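Notes on the sim demonstration set, week seven

We now have 400 teleoperated episodes in the simulator, and I have spent most of this week deciding which of them to keep. The task is simple: pick up an object from a cluttered surface and move it to a target. The policy is behavior cloning on wrist camera input, with joint positions and gripper width as extra state.

Collection was split between Omid Safavi and Neusa Mendonça. They do not drive the arm the same way. Omid approaches in one smooth curve and closes late. Neusa stops short of the object, lines up the fingers, then goes in. Both styles work, but the pauses are a problem for cloning. A frame in the middle of a pause is paired with a near-zero action, and a policy trained on enough of those will stop there and stay stopped.

The first fix was to trim any idle stretch longer than four steps. That removed most of the stalling. It also removed some waits at the moment of grasp, where the fingers need time to close before the lift begins, so trimming is now switched off whenever the gripper command has changed recently.

The second issue is scene variety. Our reset script (called Rothe, after nothing in particular) randomizes object pose, surface texture and lighting. Camera pose was fixed relative to the wrist until last Tuesday. I have added a small jitter there, resampled once per episode.

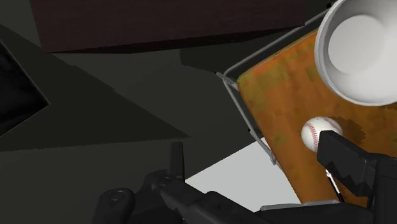 Dim lighting stays in the mix. Marlene Wegener argued for dropping the darkest setting, and I trained one policy each way to check. Without it, validation loss is slightly lower and rollouts under low light are clearly worse, so I am ignoring the loss – it was measured on a split with the same lighting as the training data anyway.

After filtering, 96 episodes are out. Most were failed grasps that had been saved with the success flag set, a bug in the logger that is now fixed. I am keeping them in a separate folder for a possible failure classifier.

Still open: whether to store actions as absolute targets or deltas. The current files hold both, and the loader picks one.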